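Rebane wrist view kit for two-finger grippers
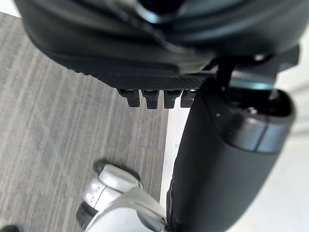 View from the wrist mount, with the white gripper over grey striped carpet.

The Rebane kit puts a small camera at the wrist of a robot arm so that the operator sees the work from the gripper's side. It is sold as a complete set for new cells and as separate parts for cells already running. This page covers fitting, setting up and looking after the kit. Page last revised June 7, 2022.

What is in the set

Camera in sealed housing
Clamp ring in two halves, with screws
Cable, straight plug at the camera end and angled plug at the base end
Cable straps
Lens cloth and blower
Hex key, 3 mm
Printed fitting card

The clamp ring is made to order. Tell us the arm model and the outside diameter of the wrist when you order. If you are not sure where to measure, send a sketch and Dinesh Wickramasinghe in our workshop will mark it up for you.

Fitting

Move the arm to its service position and switch off at the isolator. Lock it off before you put your hands near the wrist.

Wipe the wrist clean and place both halves of the clamp ring around it. Start all the screws by hand, then tighten them in turn, a little at a time, until the gap is even on both sides. Do not use thread lock on the first fitting. You will almost certainly want to turn the ring again once you have seen a live view.

Run the cable along the arm and strap it at each joint. Leave a loop that lets the wrist reach both ends of its travel. Turn every joint slowly through its full range in manual mode and watch the cable as you go. It must not go tight, and it must not hang where the fingers can catch it.

Setting the view

The gripper should show in the lower half of the picture. Parts of the arm and its housing may also come into view, depending on the pose. Anything very close to the lens will look soft. Focus is set for the fingertips and the work beyond them, so do not try to bring nearby housings sharp.

On cells with a glossy white gripper, set the exposure with the gripper in view and the cell lights on. Lock it at that setting. If exposure is left on automatic, the picture can shift each time a large dark part of the arm comes close to the lens, and this upsets any software that compares one picture with the next.

Check the view over both light and dark surfaces. A patterned floor covering is fine for everyday work, but use the plain side of the Kindach target card when you do the colour setting.

Care

Every 40 hours of running:
Blow dust off the lens, then wipe it with the cloth.
Check the clamp ring for movement by hand.
Look along the cable for flat spots and rubbed patches.
Wipe the finger pads with a damp cloth and let them dry.

Every February, or once a year at a time that suits you, take the ring off completely, clean underneath it and refit it. Save a picture in the service position before you start. Compare it with the new view when the ring is back on, and turn the ring until the two match.

Do not use solvent on the housing or the finger pads. Do not point an air line at the camera seal.

Faults

No picture: check the angled plug first. It can work out of its socket if the last strap is missing.

Picture drops out at one pose only: the cable is too tight or is damaged at a joint. Free the loop and try again. If it still drops out, replace the cable.

Picture has turned slightly: the ring has slipped. Clean it, refit it and set the view again.

Haze over the whole picture: clean the lens. If the haze is inside, the seal has failed and the camera must come back to us.

Spares

Cable, 2 m or 3 m
Clamp ring, made to order
Camera and housing, exchange unit
Lens cloths, pack of 8
Kindach target card

Exchange units are sent out from our Prakura store. Please return the old camera in the same box. For spares and repairs, ask for Eglė Siliņa and have the number from the underside of the clamp ring to hand.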